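Breltley library tables back in use after February leak

Reading room open again Friday, most of it anyway

8 November 2024

The big reading room at Breltley library opened its doors again this morning, nine months after water came through the ceiling and ruined most of the furniture underneath.

Readers were in by half past nine. Papers out, coats on the backs of chairs, the radiators ticking away as they always did.

The room has been shut since February, when a pipe above the local history shelves gave way over a weekend. The books were mostly saved. The tables were not. They had stood in there since the building opened and the legs had soaked up water like a sponge, the library said, and by the Monday several had split along the joints.

In their place are new tables with a light oak veneer top, made by Cermont, a joinery firm on the Sirov Road estate. The library ordered 8 in all. Six are in. The other two are still at the workshop waiting on legs and should be here before Christmas, though no day has been given.

Each one seats six, or eight at a squeeze. They are a touch lower than the old ones, which will please anyone who remembers writing with their elbows up round their ears.

The old tops were dark, nearly black in places, and a good few readers had asked for something paler this time. The library put samples out on the front desk over the summer and asked people to leave a slip in the box. It got 194 slips back. Light oak won easily, 132 of them, with walnut a long way behind and the rest split between beech and "don't mind".

Not everybody is happy. One reader at the window end this morning said the pale wood was too bright to read at with the sun on it and had moved twice already. Blinds are on order. Another said it looked like a kitchen showroom, but a nice one.

There are also worries about marks. Ink, mostly, and crumbs, as the library has let people bring in a sandwich at lunchtime since last year and does not plan to stop. Staff will wipe down the tops at one o'clock and again at closing. Hot drinks need a lid. Felt mats are avaliable from the desk for anyone using a laptop or a heavy atlas, and there is a small brush and pan by the door.

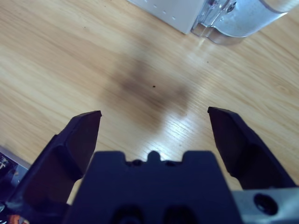

The old tables have not all gone to the tip. Two were sound enough to mend and have been taken by the Atanasov Hall, where they will be used for the Thursday lunch club. The rest went for firewood in the end, apart from a few of the drawer fronts, which are in a crate in the back office if anybody wants one. Ask at the desk.

Carpet is next. The strip along the history shelves is still bare board and has tape down the edges, so mind your feet. The fitters are booked for a Sunday so the room wont have to shut again.

Lamps are back on four of the six tables. The other sockets need testing first.

Opening hours are the same as before the leak, nine thirty to half past five, late on Tuesdays until seven. The children's corner stays upstairs for now. Newspapers are on the rack by the lift, not at the front desk where they have been all summer.

Anyone who reserved a local history volume before the leak should bring their slip in, as the waiting list was kept on paper and some of it got wet.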